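I have been meaning to sort out the table linen since we moved to Fultcombe, and in August I ran out of excuses. It had been living in a drawer in one great lump, so every time we had people round I'd pull out a cloth, swear at it, and shove the rest back in with my knee.

The big white one is the worst. I bought it in the McKinnon closing down sale, 200 by 319, far too long for any table we've ever owned (I did measure it, just not until I'd got it home). Folding it on my own is like putting a duvet cover on in a gale. So this time I decided to give up on folding and try rolling, which my mum swears by and I have always been rude about.

First job, clear the white table completely and give it a wipe. Then cloth on, get hold of an end and off you go.

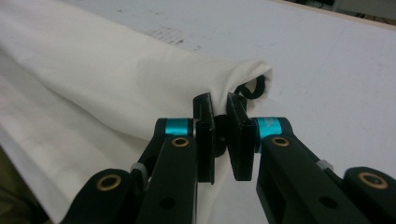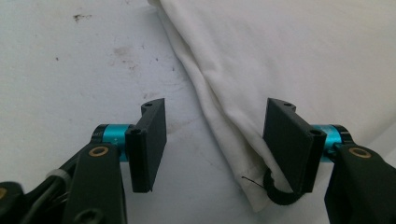

Words and pictures by Maxine Faulkner
Filed under: Home, Sorting Things Out

So, rolling! The start is the fiddly bit. If the first few turns are slack the whole thing goes baggy in the middle and you end up with something like a badly made Swiss roll. I had three goes at it. What worked for me was folding it in half lengthways first, smoothing out the worst of the creases with my forearm, then keeping the roll quite tight and stopping every so often to pull the sides straight.

I didn't iron it. I know some of you will have opinions about that, and you can put them in the comments as usual. It'll get ironed on the day it's needed, or more likely it'll get a damp tea towel flapped over it and a lot of candles put on top.

The napkins I just folded in quarters and stacked. Two of them have gone a funny grey and are now dusters. The round cloth with the gravy stain is soaking in the bath as I type, and I don't hold out much hope.

Everything's now in a long basket from Zimongate, which cost me 50p at the school fair and fits the bottom shelf as if it was made for it. The drawer is empty, and Rob has already put batteries in it.

Next up is the towels. There are a lot of towels.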